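Section 8. Removing, inspecting and refitting the drive pinion

This section applies to the Oretti bench roller and to the earlier Dutari version with the one-piece side cover. The pinion is the small steel spur gear on the motor side. It should be inspected every 600 hours of running, or sooner if the drive becomes noisy.

CAUTION: Switch off at the wall and remove the plug before taking off the side cover. The cover switch stops the motor but does not isolate the supply.

8.1 Removal

1. Remove the side cover and keep the screws together. The two longer screws belong at the top.
2. Slacken the motor mounting bolts and slide the motor back until the teeth are clear of the large wheel.
3. Remove the retaining clip from the end of the shaft.
4. Draw the pinion off by hand. If it is tight, use the puller supplied in the Ladudstead service kit. Do not lever against the teeth.
5. Wipe the pinion with a dry cloth and place it on a clean piece of fabric — bare metal benches can mark the tooth edges. 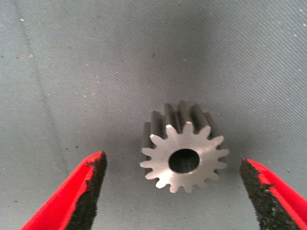 Reading time for this section: 3 min

8.2 Inspection

The teeth are straight-cut and run parallel to the bore. Faint circular turning marks on the end face are left by machining and are not a fault.

1. Look along the full length of each tooth. Wear at one end only means that the motor is out of line with the wheel.
2. Check the tips and the flanks for chips, pitting or a rolled edge.
3. Look into the bore from both ends. Light polishing is acceptable. Scoring that catches a fingernail is not.
4. Check that the chamfer at the mouth of the bore is free of burrs.

Note: Replace the pinion and the large wheel as a pair. The set is listed as part 184 in the Yu spares catalogue.

8.3 Refitting

1. Put a thin film of light oil on the shaft. Keep oil off the clip groove.
2. Slide the pinion on until it meets the shoulder, then fit a new clip.
3. Move the motor forward until the teeth mesh. Turn the large wheel by hand through 90 degrees and feel for tight spots.
4. Tighten the mounting bolts evenly and repeat the check over a full turn.
5. Grease the teeth lightly and refit the side cover.

CAUTION: Do not run the machine with the cover off — not even for a short test.

If a tight spot remains, go back to 8.2, step 1.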